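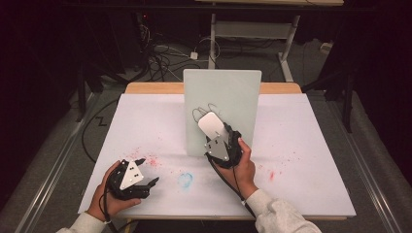 Fig. 1. Hand-held grippers at the table, with a white mouse up against the green board.

Home | Module outline | Week 3 | Reading | Contact

Work and Automation, notes for session 3
Dagmar Vrabec, March 16, 2026

I promised you something closer to the shop floor after all that theory, so today we're off to Fellero, the returns and repair firm out at Hornthorpe. I spent a good while there talking to people (and drinking their tea, which was dreadful!) and I want us to start with the job in Fig. 1.

The person doing it is a demonstrator. You work with a gripper in each hand, you pick things up and hold them where they need to go, and the recordings are used to teach the arms on the sorting line. Most of the demonstrators used to be sorters. Harpreet Sandhu did returns for years before she moved across, and she told me the odd part was having to slow down. Her hands know a mouse from a charger without her thinking about it, and now she has to do it all with two fingers on each side and a cable down her arm.

The target at Fellero is 210 recordings a shift. Lilla Fodor, the union rep, wants to know who set that figure, and so do I. Sorters were paid by grade, with a step up for experience. Demonstrators are all on one grade, so Harpreet's know-how is going into the system and her pay slip doesn't show it. Keep that in mind when we get to Issa's chapter on skill, pages 2 to 9 in the reader.

It isn't all gloom, mind. Tímea Gál loves the new job, she says her back has stopped hurting and she gets asked her opinion for once.

For next time, please write a page on this: if a worker teaches the machine, what should she be owed, and for how long? Bring it on paper to the Hindton room.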